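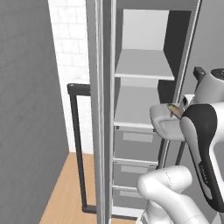

Cabinet, shelves above, drawers below.

Cantero remaster: save conversion drops side quest flags

velby_mod
Original release saves imported into the remaster lose some side quest flags. Main story flags survive. I compared my save before and after import. The source file has 352 flags set in the quest block. The converted file has 109. Inventory and party levels are identical.
PC version, current patch, no mods. Has anyone else dumped theirs?

tsuchiya_r
Same here on PC. The missing flags in my file all belong to quests added in the April update of the original. If the converter reads the launch version of the quest table, anything past the old end of the table would be discarded.

halfstep
I don't think it's the table. I imported a save made before that update and still lost the Festby courier chain, which was in the game at launch.

tsuchiya_r
Was the courier chain finished or in progress?

halfstep
In progress. Two deliveries left.

tsuchiya_r
Then it may be a separate problem. In-progress chains store a step counter outside the quest block. The remaster merged some of the courier steps, so the old counter may not map to anything.

quillon88
This is working as intended. The store page says "story progress and inventory" carry over. It says nothing about side quests. Start a new file. The remaster rebalanced the early game and you skip all of it by importing.

velby_mod
The import screen lists side quests as a category with a check mark next to it. If they aren't supported, the check mark is wrong. Either way there is a defect to report.

quillon88
Fair on the check mark. I still wouldn't import.

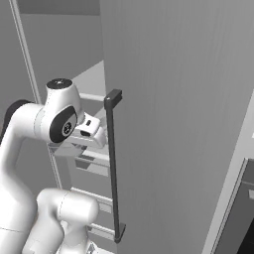

White arm and gray door panel.

ispanos
Iason Spanos here, I maintain the save editor for the original. Some notes on the format, for anyone working on this.
The quest block starts at offset 3388 in the old save. Each flag is one byte. The block has space for up to 900 entries, most of them unused. The April update did not extend the block. It wrote new flags into the unused space, out of order. A converter that stops at the first long run of zeros will miss them, and it will also miss some launch quests that sit after a gap. The Benbridge hunts are one such group.
That would cover both reports without needing two bugs. I haven't disassembled the converter, so treat it as a guess.

halfstep
Checked. My Benbridge hunts are gone too. I hadn't looked because I thought I never finished them on that file.

tsuchiya_r
I don't think that settles the courier chain. Its flags are near the start of the block, before any gap. I still say it's the step counter.

ispanos
You're right, I had the order wrong. Courier flags are early. Gap scanning can't explain that one.

velby_mod
Is there a safe way to write the flags back by hand?

ispanos
For finished quests, yes, if you set the completion flag and leave the reward flag as it was. If you clear the reward flag you get the item twice, and the Velby shopkeeper's stock list stops updating. For in-progress quests I would not touch anything. Keep the original save and don't overwrite it.

quillon88
Does the checksum still have to be fixed manually after an edit?

ispanos
In the old format, yes. I haven't confirmed where the remaster stores it.

velby_mod
Ticket filed 2025-11-26 with both files attached. I listed the courier chain separately. If you add to it, include your platform and whether the save was made before or after the April update.

halfstep
Added mine. PC, before the update.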